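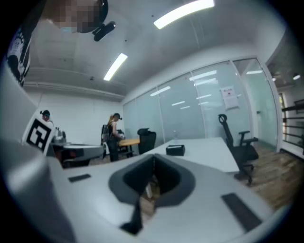
I've been thinking about library fines again, mostly because my town is about to bring them back and I can't seem to shut up about it at dinner.

Some background for those of you who don't live in Vurnside (lucky or unlucky, depending on the month). We dropped late fees five years ago. You kept a book too long, you got a polite email, then a less polite one, and eventually they asked you to pay for the book. That was it! People brought things back. I know one woman who returned a cookbook she'd had since before her kids were born, with a sauce stain on the lasagna page, and the desk clerk just scanned it in and asked if the lasagna was any good.

Now the town wants the dimes back. The number I keep hearing is $3,000 a year, which is what the fees used to bring in. Three thousand dollars! We spent more than that repainting the parking lines behind the Wellis building, and half of those are already gone.

Look, I get the other side. My neighbor Jaruwan Paisan thinks I'm being soft, and she waited most of the spring for a mystery novel that was sitting on somebody's nightstand over in Horura. She says a small fine is a nudge, same as a parking meter. Fair enough, I've been that person waiting too. But a nudge works on people like Jaruwan and me, who can find four dollars in the car. I grew up in a house where four dollars was a conversation. My mother had a balance of $51 at our old branch, most of it my fault (horse books, don't ask), and what she did about it was stop going. We didn't go back until I was in high school and had my own card. I still feel a little sick when a librarian looks at a screen for too long.

So if waiting is the problem, fix waiting. Buy a second copy of the mystery everybody wants. Cut the loan to two weeks on the new stuff. Block new checkouts until the late one comes home, which costs a family nothing and annoys the hoarders plenty. I'd vote for any of those tomorrow, and I'd even bring cookies.

The meeting is at 7 in the evening, upstairs from the Koutsoukos bakery, and they let anybody talk for three minutes. I've timed myself and I'm at six, so something has to go. Probably the horse books.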